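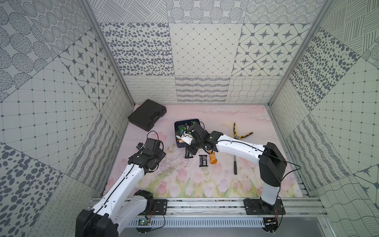
Budgeting for a Small Robot Cell: Notes for Week 3

Last updated Aug 12, 2018

Okay, so last time we drew up the wish list, and this time we pay for it! My first budget for the Grikville teaching lab had one line on it, "robot arms," and I was very proud of that line. Then came the rail, the mounting plates, the cables, the floor mat, the walls, the spare fingers (oh, the spare fingers) and my lovely one-line budget grew to more than 2000 dollars in extras before anything had moved.

Start with the job and price backward. Ours is small packaged food, picked up and put in a bin. Light stuff, soft wrappers, odd shapes. Write that down at the top of your sheet before you open a single catalog, and keep it there while you shop, or you'll end up pricing arms that can lift a car battery.
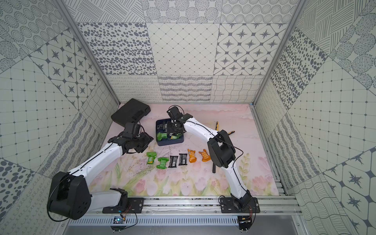 Should we buy both arms at the same time?
If you can afford the pair, buy them together, so they share the same spare parts and the same software version. If you can't, buy one arm now but pay for the full-length rail and both mounting plates up front.

Now, grippers. I set aside 214 dollars for replacement fingers in the Pumley plan and I still think it was the best money in there. Fingers are the part that bumps into everything, and I'd like you to carry them as a yearly cost, same as cables. Put the hand tools on the sheet too, even if you think you'll borrow them. 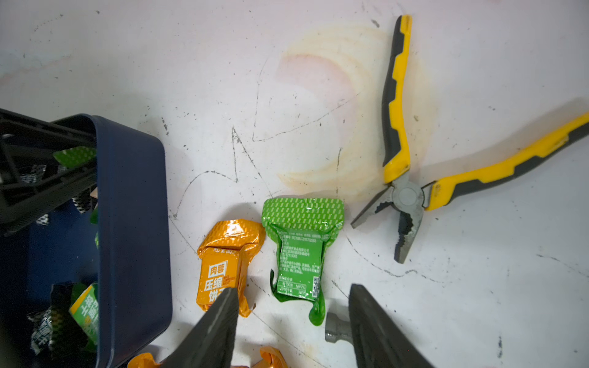
Fig. 3. Gripper fingers, pliers and wrapped snacks beside the bin.

On quotes: get two, and ask for the same things in the same order. For the exercise you'll compare Kadlec and Ellik, and you'll notice that Kadlec folds the wiring into the arm price while Ellik lists it separately at 101 dollars. Neither one is hiding anything, but if you only look at the bottom number you'll pick wrong. Ask about shipping dates as well. I once planned a whole October lab section on parts that were still in a warehouse!

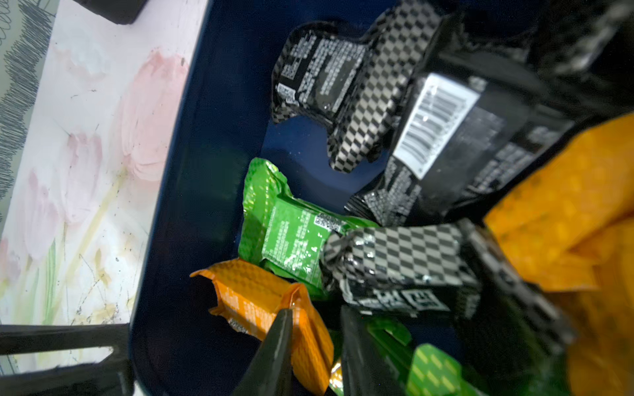
Test materials are the line everyone leaves off, and I want to see it on yours. Cheap is fine, but buy variety. A bin heaped with glossy wrappers in green, orange and black, lying over each other every which way, asks a lot more of a gripper and its camera than a box of wooden blocks does. Plan on replacing the packs as they get worn, and buy a few extra of whatever you start with in case the store stops carrying it.

For next time, bring a one-page budget with a ceiling of 1000 dollars for everything except the arms. Show me what you'd cut first if I took a quarter of it away, and pencil is fine.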